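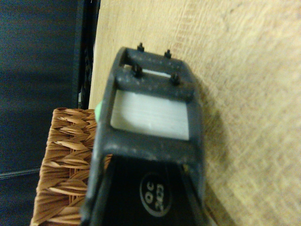
**Geflochtener Korb hinterlässt Spuren auf heller Holzfläche — was hilft?**

Auf einer hellen Holzfläche steht bei mir ein brauner Flechtkorb für Stofftiere (Modell Clalimik, gekauft im Februar). Seit dem Umstellen sind matte Streifen im Holz, quer zur Maserung, der längste misst 41 mm. Oberfläche geölt, nicht lackiert. Schleifen oder nur nachölen?

**Antwort 1** (9 Punkte)

Zuerst mit dem Fingernagel prüfen. Ist keine Kante spürbar, reicht Nachölen. Ist eine spürbar: in Faserrichtung mit Körnung 240 schleifen, Staub absaugen, Hartöl dünn auftragen, Überstand abnehmen. Ich verwende Kandex matt. Danach Filz unter den Korbboden — selbstklebender hält auf Geflecht schlecht, besser annähen.

**Antwort 2** (2 Punkte)

Decke drunter, fertig.

**Antwort 3** (4 Punkte)

Ergänzend: Plüsch vor dem Ölen wegräumen und erst nach dem Aushärten zurücklegen. Ölflecken gehen aus Kunstfell kaum heraus. 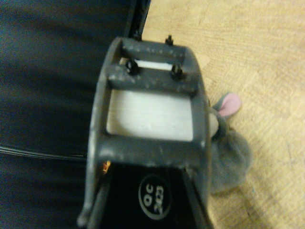 *Graue Plüschmaus mit rosa gefüttertem Ohr*

Aushärtezeit laut Dose beachten, bei mir waren es 47 Stunden.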